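Subject: Re: [boards] Blue parts on a white board, and storing the pegs
List: Gavville peg board list

Thanks for the notes on the Edance layout. I'm answering the points in the order you raised them. Your message is copied at the bottom.

Color first. I would keep the board white and the loose parts blue. We had gray pegs for a while in Gavville and they got lost against everything, including the floor. The plates can stay white like the board as long as the edges of the cavities are outlined. If the outline is missing, people try the part in the wrong place and start wearing down the corners.

On the slotted plate, my preference is the upper left, with the long side of the board running away from whoever sits at it. That leaves the near end open for your forearms, and the small pegs don't get knocked when you reach over for something bigger. A dark table under it helps too. We used to work on a pale one and the board edge was hard to find.

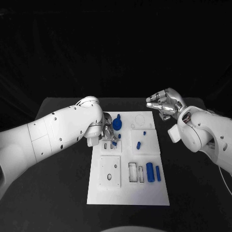

Another subscriber wrote to me off list that the slots should go at the near end, for the reason that the pegs are the smallest parts and the hardest to place, and that reaching across the board for them gets tiring by the afternoon. I see the point. I tried it that way through May and kept dragging my sleeve over the pegs I had already set. If your board is shorter than ours it may not matter.

Storage. I keep the pegs in a shallow tin with a lid, 16 to a tin, and one tin goes with each board. Bags are cheaper but the pegs end up at the bottom with the screws. Mark the tin and the back of the board with the same letter.

The Bratu plates do fit, but only after the slots are cleaned out with a flat file. Go lightly. Two strokes a side was enough on mine, and one plate I overdid is now too loose to use.

I don't have a drawing for the corner cavities yet. I'll send it when I have measured them again.

Original message, sent to the list at 3:26 pm:

Hello all,

We are setting up a new board in Lultton and want to use the Edance layout. Before we cut anything, is everyone still using blue for the parts? And which end do you put the slotted plate? We have a blank 300 mm wide and a pile of Bratu plates at 110 mm. I've heard the slots are tight. Also, how do you store the pegs between uses? Ours are in a coffee mug.

Thanks in advance.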